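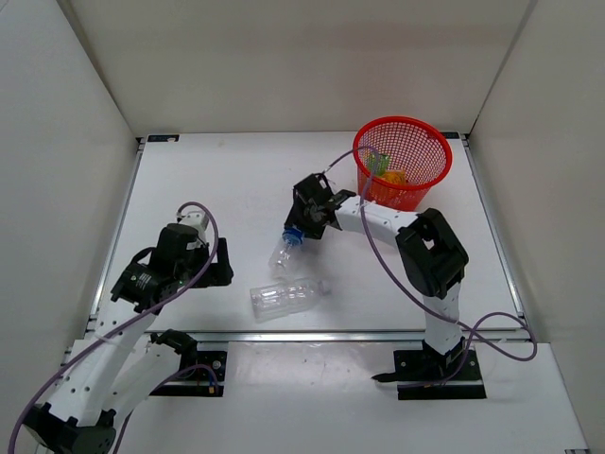

Red basket at the right of the table, with the green packet and the orange-yellow one in it. Clear bottle out in the middle.

September, page for the sorting table. Started after lunch, kettle on, radio low.

I have been meaning to write up the basket business properly, and Tuấn Khổng asked me again this morning where things are supposed to go, so this is for him as much as for me. Hello Tuấn! I'm sorry it took so long.

The red basket stays. I know some of you liked the gray tray from Strickland better, and I did too for a while (it stacks, it wipes clean, it fits on the shelf by the sink), but small packets slide around in it every time anyone lifts it, and I got tired of straightening them. The basket is narrower at the bottom, so packets settle and stay put. It is also bright enough to find against a white table when you have just come in from the hallway and your eyes are still full of sunshine. The little holes in the sides are a nice extra. You can tell from across the room whether anything has been left at the bottom, and crumbs go straight through when you tap it over the bin.

Where it goes: far right of the table, toward the back, with some room left behind it. I used to keep it in the middle and was forever reaching around it.

What goes in it: packets and small bottles, the everyday sort of thing you would tip out of a shopping bag. Packets can lean on the wall of the basket, they don't need to be laid flat. Full bottles go in after the packets if there are both, or you end up with a squashed corner and a seal that lets go. I lost one of the Romholm sachets that way and was finding powder in the table rail until the end of the week.

The spare things live in the Furodville box under the bench. There are 12 packets in it as of today and six small bottles. Please write it on the lid when you take one — a pencil tick is plenty.

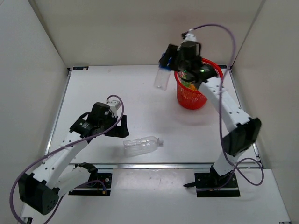
White table inside the panels, metal rail along its edges, dark label strip near the back left corner.

I wiped the tabletop and the side walls this morning, which took me 45 minutes because I would stop and chat. Warm water with a drop of dish soap does everything the Pirnero spray does and doesn't leave that bluish film on the white. Go easy near the label strip. I'd like the lettering to last, small as it is, and the one we had before it came away on my cloth.

The rails want a dry cloth only. If you use the wet one, water sits along the inside edge and you find it later with your sleeve.

Still to do: ask Strickland whether they will take the tray back, or whether it can move to the sink for good. Look for a second basket, same shape, any color but white. Tuấn thinks green would be nice and I have no objection, though the green packets might get a bit lost in it. And the cloths need washing again, I have put them in a bag by the door and will take them home tonight if I remember.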